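Umcombe Boards > Deep End > Is randomness a real thing or just us not looking hard enough?

plumbline54
Posted 10/3/23
Right, this has been bothering me since February. I shuffle a pack of cards. Everyone says the order is random. But every card went where it went for a reason, my thumb was a bit sticky, the pack had a bend in it, whatever. If I knew all that I could tell you the order. So what is the "random" bit? I think it's a word for what I don't know and it isn't out there in the world at all. Tell me why I'm wrong.

Clistasen
You're not wrong about cards. You might be wrong about everything else. An atom decays when it decays and as far as anybody can tell there is no sticky thumb. People have looked for one, quite hard.

plumbline54
"As far as anybody can tell" is doing a lot of work there though! That's my whole point.

oddsandsods
I'm with Clistasen. You can't keep saying there must be a hidden cause just because you'd like one. At some stage that's faith (nothing wrong with faith, but call it that).

marrowfat
Can I bring it down a level? I wrote down the last two digits of my bus ticket 20 times and got 54 three times. My gut said "pattern". My daughter said that's just what chance looks like and I should go and make the tea. I don't think we're built to see randomness, we see faces in the curtains and carry on from there.

Clistasen
Yes, and that cuts both ways. We also call things random when they've got a perfectly good cause that bores us.

plumbline54
Thank you!! That is what I said in the first post.

Clistasen
It's half of what you said. The other half was that there's nothing else.

kettle_on
Sorry, only just read all this. I don't get why it matters. If I draw a name out of a hat and I can't know which one, it's random for me. Somebody with x-ray eyes would disagree and they'd be right for them. Two people, two answers, both fine.

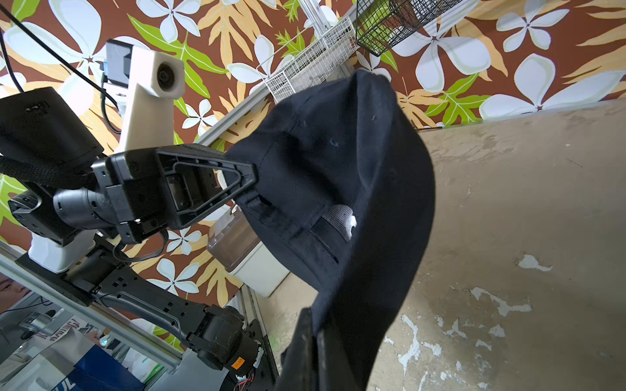
A cap will do if you haven't got a hat.

oddsandsods
So is the world random or isn't it? "Both fine" is a dodge, kettle.

kettle_on
It's only a dodge if you think the question has to be about the world. I think it's about the person asking. Same as "far away". Far from where?

marrowfat
Ooh, I like that. Not sure I believe it, but I like it.

plumbline54
Hmm. Far away still has a distance under it, in miles, whoever's asking. What's the distance under random? If there isn't one then I think you've come over to my side without noticing.

kettle_on
I might have. Need to think about it, I've got bread in.

Clistasen
I haven't come over to anybody's side, for the record. Atoms, plumbline. You keep skipping the atoms.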